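When a gripper fails, people like to blame the software first. I think this habit is dangerous. In our tests at Kalent, the fingers closed and did not open again in 16 of 793 grasps, and for six weeks we searched only in the code.
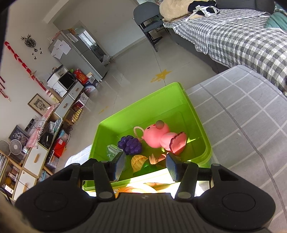

Iseo, 18 March 2023

The fault was in a pivot. A soft toy forgives a finger which stays closed; a hand does not. Still, our report called these cases "incomplete releases," and with such a mild name the work could continue.

My opinion is simple. A finger that does not open on command is a safety fault, also when it holds only a toy from a bin. The test should stop the first time, and the pivots should be checked before anyone opens a laptop. We lost almost a full day when we finally did this. I would pay that day again.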